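Notes, week 6: writing a lease people can read

I keep coming back to the fixtures clause, and I know it's dull – bear with me! If the lease says "appliances" and stops there, you'll be arguing about it in January.
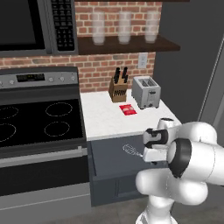

Microwave mounted over an electric range.

Name each item and say who pays for repairs. Kulsoom's draft did this in 14 lines, which I loved.
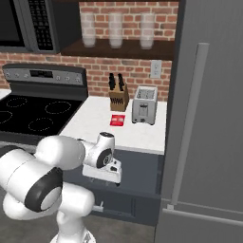

Next comes the deposit. Write the sum out (3,000, say), then the date it goes back. Please bring your own draft to class.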